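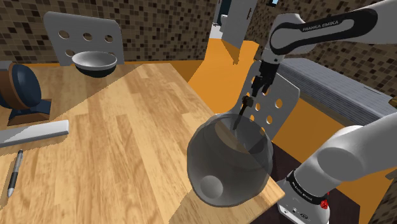 シミュレーター上の作業画面。半透明の花瓶とアーム

Firenのシミュレーションライセンス、導入レビュー。急ぎで書いてるので雑です。6月から使用、用途はアーム購入前の検討。評価は星4つ。

先に結論。実機の見積もりを取る前に買ってよかった。逆の順番だったら予算の組み方を間違えてたと思う。

うちは小さい研究室で、今年度はアーム1台ぶんしか枠がない。Fernettiに出してもらった見積もりは本体と保守のみ。グリッパー別、架台別、安全柵も別。よくある話。で、どのグリッパーにするかで予算がかなり動くので、そこを画面の中で詰めたかった。

良かった点。
家のダイニングみたいな部屋が最初から入ってる。木のテーブル、穴あきの椅子、モザイクタイルの壁。工場のセルじゃなく生活空間でやりたい人には助かる。アームはFRANKA EMIKAのロゴまで入ったモデルで、台座と机の位置関係を見ながら配置を決められる。机の手前の角に大きい花瓶を置いて、上からグリッパーを近づける、みたいな検討が午前中で終わった。架台の高さもこれで決めた。紙の図面でやってた頃は2週間かかってたので、ここだけで元は取れてる。

透明な物体も置ける。花瓶越しに木目と床がちゃんと透ける。実物の透明物は深度カメラが苦手なので、センサーの予算を上積みするかの議論に使えた(結論、上積みした)。

いまいちな点。
ライセンスの数え方が分かりにくい。席数10までが1区分で、うちは6人なのに同じ値段。年額3868ユーロ、更新時の割引なし。共同利用の相手がいるなら先に話をつけたほうがいい。うちはCinzia Salaさんの班と折半にした。
GPUは別途必要。手持ちの古いPCだと描画がカクカクして話にならず、結局Dedisのワークステーションを1台追加。これ見積もりに入れ忘れてて、後から申請書を書き直した。痛い。
あと接触の挙動は過信しないほうがいいです。把持力まで画面で決めるのは無理。指の形と届く範囲の確認まで、と割り切って使ってる。
マニュアルは英語のみ。検索が弱い。問い合わせの返事は早かったし、担当のRochelle Penningtonさんの説明も丁寧だった。

予算を組む人向けにメモ。
・ライセンスは年度をまたぐと費目でもめる。契約開始月は先に確認
・PC代、講習代を最初から入れておくこと
・講習は40分のオンラインで足りた。対面の有料コースはうちは不要だった
・グリッパーは2種類を画面で比べてから発注

Liyanageの同種ソフトも試用した。値段は安いけど部屋のデータが少なくて、自分で家具を作るはめになるのでやめた。作れる人がいるならあっちでもいいかも。

星を1つ引いたのは席数の区分のせい。来年も更新する予定です。追記あればまたかきます。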